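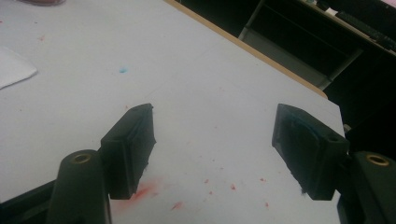
**Ticket:** left jaw lags, pads shedding
**Tool:** hand-held gripper no. 2, Arari build
**Where:** Dulum shared workshop, back bench
**Status:** open, waiting on parts

**Problem as first reported**

Left jaw closes late. Squeeze the trigger slowly and the right jaw moves first, then the left one catches up with a small jump near the end of travel. Opening is fine. It started in November, after the last pad change, but it may have been there before and I only noticed when I began picking up small parts.

Second problem, maybe related: the pads are coming apart at the lower edge. The left one has frayed along the bottom and the right one has loose fibers hanging from its lower tip. The right pad is also smudged gray on the inner face and slips on anything smooth.

**Checked so far**

1. Trigger cable. Took it off, ran it through my fingers, no kinks. Put it back with the same tension. No change.
2. Return springs. Swapped left for right. The lag stayed on the left, so it isn't the springs.
3. Post bushings. Both brass bushings are seated flat. With the cable disconnected the right finger swings freely. The left one has a tight place partway through the swing, and it is easy to feel by hand.
4. Pad screws. Backed them off a half turn and tried again. Lag is the same.
5. Wiped both pads with a damp cloth and let them dry overnight. Grip on the right pad was a little better for one evening, then it was slipping again.

**Entry, 9:40 pm**

Pulled the left finger off its post. There was a ring of gray paste inside the bore, and short dark fibers were mixed into it. So pad fluff is getting down into the pivot. I cleaned it out with a cotton swab and put it back dry – no oil, because oil will only hold more of the fluff.

Ran 25 slow squeezes. The first few were even on both sides. By the end the left was late again, less than before but still late.

**Entry, next evening**

Took the finger off again. Less paste this time, but the bore has a bright line worn down one side. I sanded the post lightly with 320 grit, turning it by hand, then wiped it off and refitted the finger. The tight place is smaller. It is not gone.

I now think there are two faults. The bore was printed slightly undersized on this side, and the fraying pad keeps feeding fibers into what little clearance there is. Cleaning alone buys a few minutes.

**Reply to the comment about the Cumberg pads**

I tried a set on the older tool last winter. They are firmer and they don't fray, but the screw holes sit lower and the tips don't meet when the jaws close. You would have to redraw the finger. If somebody has already done that, please put the file in the Lu folder and link it here.

**To do**

- Reprint left finger with a wider bore, same outer shape
- Replace both pads together, not only the left
- Seal the lower edge of the new pads with a thin line of contact glue before fitting, and keep it off the inner face
- Repeat the slow squeeze test and write the result in this ticket

Please leave the tool on the bench with the jaws open until the new finger is on. It can still be used for big, light parts. Don't use it for the small ones – the jump at the end knocks them over.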